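Clundel Oven Thermometer Set Review: Do You Need Two Dials and an App?

Posted November 18, 2024
Filed under: Kitchen, Measuring

I have owned enough oven thermometers to be suspicious of anyone who wants $92 for one. The Clundel set costs that much. For the money you get a dial that hangs from the rack, a second dial with a magnet on its back, and a code for an app that doesn't connect to either of them. The app is a chart. You type in what the dial says and what your oven knob says, and it draws you a line.

The box makes a lot of the 767 home bakers who "helped shape" the design. It doesn't say what they were asked. I would like to think at least a few of them mentioned the price.

My main oven is a gas range from 1958 that came with the house in Romcombe. The knob has numbers on it, but I treat them as a suggestion. I have always known it ran hot and never knew by how much, so I was a fair customer for this thing even if I was a grumpy one. 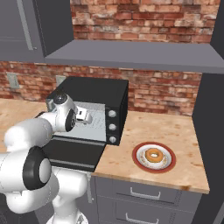

Most thermometers of this type are built for a full-size range, and the Clundel is no exception. The hanging dial is tall and the hook adds more height. In my old gas oven it swings free with plenty of room to spare. Plenty of people do their weekday baking in something much smaller, though, a black toaster oven on a wooden countertop like the one shown, and there the whole idea gets shaky. With the rack in the middle slot of my own little oven the dial touched the bottom, so I had to stand it on its foot, and once it was standing there was no room left for the pan. The instructions say the set is "suitable for compact ovens." I suppose it is, if you're only planning to bake the thermometer.

The magnet version was meant to fix this. You stick it to an inside wall and leave it. The wall of my small oven turned out to be some metal a magnet won't hold, so the dial slid down and lay on its face. Check yours with a fridge magnet before you order. Clundel doesn't suggest this anywhere I could find, and the return window is short.

Now the part I expected to complain about and can't. The readings are good. I tested both dials next to the old Colteck probe I use for bread, over nearly four weeks of ordinary cooking, and they stayed close to it and to each other. They are slow, like every dial thermometer I've tried, and you need to give them a good long wait after the oven says it's ready. My gas range did run hot, more than I had guessed, and it ran hotter at the back left corner than anywhere else. I moved my cookies forward and turned the knob down. The bottoms stopped burning. A much cheaper dial could have told me the same thing, and I am a little sore about that. 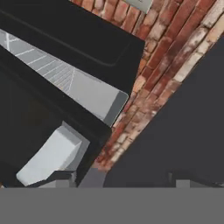 The face is easy to read when it's clean. It has black numbers on white and a thick red needle. After a couple of roast chickens the glass had a brown film on it, and the care sheet says no dishwasher, no soaking and no scouring pads. I used a damp cloth and baking soda. It came back most of the way. The printing on the magnet dial has started to go yellow at one edge, and I don't know what it will look like by next July.

As for the app, it asked for an email address before it would draw my line. I gave it one. It has since written to me about pizza stones, a bench scraper and a "bakers' circle," and the line it drew was one I could have done on the back of an envelope. I deleted it. The dials don't care.

I should say a word about the Dela Peña, which is what the local kitchen store will push on you if they're out of the Clundel. It's a single dial on a shorter stand and it fits my small oven with a loaf pan next to it. The numbers are cramped and I had to bend down with my glasses on to read them. It agreed with the Colteck as well as the Clundel did, at a fraction of the price, and it came in a plain cardboard sleeve with no story on it about anybody's baking journey.

Good: accurate once warmed up, clear face, solid hook.

Bad: price, too tall for many small ovens, magnet won't hold on every wall, fussy cleaning, pointless app.

Would I buy it again? No. If somebody gave it to me I'd use the hanging dial in the range and put the other one in a drawer, where mine is now. People with one big oven and money to spend will be perfectly happy. If you cook mostly in a small one, measure from the rack to the floor of the oven first, and buy something short.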